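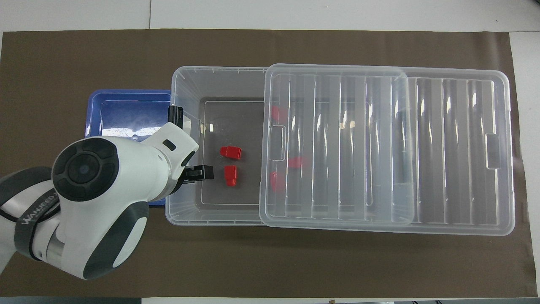

Caixa de plástico translúcido com a tampa deslocada para a direita, sobre um tapete castanho-escuro.

18 set. 2022 - É com muita alegria que a Dreltonico anuncia a versão 2.0 do Pondamness, o seu broker de mensagens de código aberto para sensores de baixo consumo, que tantos de vós têm acompanhado com paciência ao longo destes meses.

A nova versão mantém sessões em redes instáveis, retoma atualizações de firmware interrompidas e fecha 507 pedidos abertos pela comunidade. Conta com contributos de mais de 100 programadores e com o apoio da Krajčí, que cedeu 30 gateways para os ensaios.

O código já está disponível para descarga - e a integração com a plataforma Illelier chega em novembro. A todos os que testaram, traduziram e reclamaram, o nosso muito obrigado!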